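Prallmont (comic series)

Prallmont is a serialized adventure comic written by Hatem Lamrani and drawn by Ambros Egger. It runs in black and white in the monthly anthology Datitz and is collected in paperback by the publisher Mayrhofer.

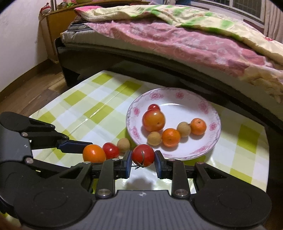
Premise

The series takes place in and around Prallmont, a fortified mountain town built above a salt mine that has been worked for 800 years. The mine supplies a mineral called greysalt, which keeps the town's lamps burning and is traded down the valley for grain. At the start of the first chapter the lowest gallery floods overnight, and the miners who were working it come back up speaking a language that only the town archivist can read.

The town council seals the mine and sends a small party to the coastal city of Prasby to find the engineers who drew up the original shafts. The journey to Prasby takes up the first two story arcs. Later arcs return to the mine and follow the descent through its older levels.

Characters

Ilse Varn is the main character, a lamp carrier who is chosen for the party after the more senior candidates refuse to go. She has no fighting skill at the start of the series and relies on her memory for tunnels and routes. Her map, redrawn at the end of each arc, is printed inside the cover of the paperback editions.

Orrin is a former mine surveyor who lost his license before the story begins. The reason is hinted at in the Prasby arc and is given in full during the trial chapters. He acts as a teacher to Ilse, although the two are on opposing sides for much of the Lower Gallery arc.

The Archivist has no other name in the series. The character is drawn with the face turned away or covered by a book until the closing pages of the second arc.

Captain Dessel commands the gate watch and is the main opponent in the first arc. He later becomes a reluctant ally. Readers ranked him second in the magazine's character poll, ahead of Orrin.

Story arcs

The Sealed Gate arc introduces the town and its council and ends with the party leaving through the drainage tunnel. It is the shortest arc in the series.

The Prasby Road arc follows the party along the valley and into the city. It contains the bridge duel between Dessel and the toll keeper, a fight that runs across 2 full chapters with almost no dialogue.

The Engineers' Trial arc is set entirely in Prasby. It drops the travel format in favor of courtroom scenes and flashbacks, and it explains how the mine was first dug.

The Lower Gallery arc brings the characters home and divides them into two groups. Chapters alternate between the groups until they meet at the flooded level. The arc also revises several events from the opening chapters by showing them from the miners' side.

Production

Lamrani first wrote the story as a prose serial and offered it to Mayrhofer in that form. The publisher turned down the prose version but asked for a comic script based on its opening section. Egger, who had until then worked mainly as a background artist, was hired after submitting a set of sample pages showing the town from the valley floor.

Scripts are delivered as full dialogue with brief notes on action. Page layout is left to Egger, who draws rough versions of each chapter before the dialogue is finalized. Lamrani has stated that the bridge duel was scripted with speech on every page and that most of it was removed after he saw the roughs.

Backgrounds are drawn by hand in pen and brush. The interior of the mine uses heavy black areas with white lines scratched into them, while scenes above ground are drawn in thin line with little shading. The contrast was softened in the Engineers' Trial arc, where the flashbacks to the mine are printed in gray tone.

Publication

The first chapter appeared in a June issue of Datitz as a one-shot with an open ending. The magazine picked it up as a regular feature later the same year. Chapters vary in length, with the opening and closing chapters of each arc running longer than the rest. The series went on hiatus once, between the second and third arcs, while Egger recovered from a wrist injury.

Mayrhofer has collected the series in 12 paperback volumes. Volumes from the third onward include short bonus strips that were not printed in the magazine. These are comic in tone and are not treated as part of the main story, though one of them introduced the lamp seller who later appears in the Lower Gallery arc. A hardcover edition of the first arc, limited to 200 signed copies, was issued with a fold-out version of Ilse's map.

Reception

Early reviews praised the artwork and were divided on the pace of the story. Several reviewers considered the Sealed Gate arc slow and noted that the party does not leave the town until its final chapter. The Prasby Road arc was better received, and the bridge duel is the sequence most often singled out in coverage of the series.

The Engineers' Trial arc remains the least popular among readers. Criticism centered on the absence of Ilse, who is missing from several chapters in a row, and on the amount of legal detail. Opinion of the arc improved after the Lower Gallery chapters made use of evidence presented at the trial.

Adaptations

An audio drama covering the Sealed Gate arc was released with a small cast and a narrator reading the Archivist's entries. Lamrani wrote the script and added a scene set during the flood, an event the comic shows only through its aftermath. A tabletop game based on the mine levels has been announced by Mayrhofer.

See also

List of Prallmont chapters
List of Prallmont characters
Datitz (magazine)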